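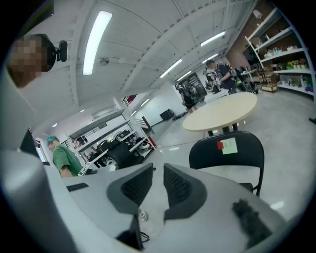 第六讲 从手持夹爪到可训练的轨迹：时间戳、坐标系与一堆脚本

讲义版本：2021-12-15
授课：Oduor Khaemba
先修：第四讲（刚体变换）、第五讲（相机标定）。第五讲的作业还没交的同学，今天会听得比较辛苦。

6.1 我们手里有什么

一次采集结束后，Tundenik 记录器会在磁盘上留下一个目录，里面有三类东西：各路相机的视频、夹爪开合宽度的读数、一份 session.yaml。前两类通常是完整的，第三类通常是某位同学从上一次采集复制过来的，连操作员姓名都没改。

相机以每秒 30 帧记录，开合宽度的采样率要高一些，两者各用各的时钟，并且都坚信自己是对的。本讲的大部分内容就是给它们劝架。

目标输出是一条等间隔的轨迹，每个时刻包含：左夹爪位姿、右夹爪位姿、两个开合宽度、对应的图像帧编号。下游的策略训练只认这个格式，对你为此熬了几个晚上没有兴趣。

6.2 时间对齐

第一步，统一到一个时钟。把每一路数据的本机时间戳换算成主机时间，模型取线性：

t_主机 = a × t_设备 + b

b 是偏移，a 是漂移率。很多同学默认 a 等于 1，短片段里看不出毛病，一段 900 秒的记录跑到末尾，夹爪就会在手指合拢之前先抓住杯子。做过这种数据集的人不止一个，我就是其中之一。

估计 a 和 b 至少要有两个相距较远的同步事件。课上的做法是在开头和结尾各做一次快速开合，在宽度曲线上找到闭合瞬间，再到视频里找手指并拢的那一帧。视频里的精度受帧间隔限制，所以要多做几次开合，取最小二乘，别拿单独一次当真理。

如果画面里恰好能看到计时屏幕，可以拿来做粗检查。注意“粗”字：屏幕有刷新延迟，曝光也要时间，读数只显示到秒的话，它连一帧的误差都说不清楚。

第二步，重采样。位置用线性插值，姿态用四元数球面插值（slerp）。插值之前先检查相邻四元数的点积，小于零就把其中一个取负。漏掉这一步，夹爪会在两帧之间绕远路转上一大圈，在三维回放里颇为壮观，训练时就没那么好看了。

6.3 位姿估计

两只夹爪的位姿从立方体标记得到。流程如下：

1. 在去畸变后的图像上检测方形标记。广角镜头务必用鱼眼模型，拿针孔模型硬套，靠近边缘的角点会偏得很自信。
2. 按标记编号查表，得到各角点在立方体坐标系中的三维坐标。
3. 把同一个立方体上所有可见面的角点放在一起，求解一次 PnP。
4. 乘上立方体到夹爪指尖的固定变换，得到 T_相机_指尖。 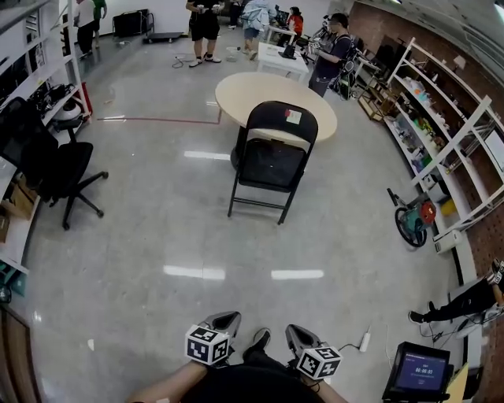 图 6-2 双手各持一只夹爪，夹爪上装有印着黑色方形标记的白色立方体。

第 3 步值得多说两句。只看到一个面时，平面 PnP 有两个解，重投影误差往往相差无几，求解器会在两者之间来回跳，频率视当天心情而定。左右两个立方体朝向不同，各自能看到几个面也不同，所以两只手的轨迹质量不会一样好。请分别报告，别求个平均把问题藏起来。

处理歧义的办法，按我推荐的顺序：

（a）能用两个面就用两个面；
（b）只剩一个面时，保留两个解，用上一时刻的位姿选更连续的那个；
（c）仍然分不清，就标为无效，留给后面的平滑器。

有同学提过（d）：挑看起来顺眼的。请不要。

头部相机本身也在动，T_相机_指尖 只是相对于相机的位姿。要得到世界坐标系下的轨迹，还得乘上相机自己的位姿：

T_世界_指尖 = T_世界_相机 × T_相机_指尖

T_世界_相机 来自视觉惯性里程计。它喜欢静止、有纹理的环境。抛光地面上的灯管反光会随着视角移动，走来走去的人更不必说，特征点一旦落在这些地方，相机就会以为是自己在飘。建议先做人体分割，把动态区域遮掉再提特征；地面高光用亮度阈值粗略剔除即可，别为它训练网络，上一届试过，网络学会的是识别天花板。

6.4 质量检查

Greltholm 是我们的回放与检查工具，命令行用法：

greltholm check 会话目录 --report out.json

它会给出四项：丢帧、无效位姿比例、最大角速度、左右手时间差。左右手时间差超过 40 毫秒的片段一律退回重做对齐。角速度异常的，先去看四元数符号，再去看标记编号有没有配错，最后才可以怀疑操作员的手腕。

常见报错：

“cube id mismatch”：左右手的立方体配置写反了。改 yaml，不要改代码。
“width stream empty”：宽度数据没写进来。视频再漂亮也没用，重采。
“negative duration”：时钟拟合出了负的 a，一般是同步事件的先后配反了。

6.5 作业

数据在课程服务器的 skotberg/session_b 下，编号 55 的片段已故意弄坏，坏法不止一种。

第一题：写出 a 和 b 的最小二乘估计，画出残差。残差图要有单位，“大概是毫秒”不算单位。
第二题：实现 6.3 的第 3 步，分别统计左右手单面与多面可见时的重投影误差。
第三题：找出编号 55 的片段里的所有问题，并说明你先怀疑了哪里。猜错不扣分，不写扣分。

截止时间是一月的第一次课之前。代码须能在干净环境里跑起来，依赖写进 requirements.txt，路径里不要出现你自己的用户名。

参考：课程内部文档《Seo 标定手册》第二章，鱼眼模型一节。第三章的符号约定与本讲相反，抄公式前请先看清上下标。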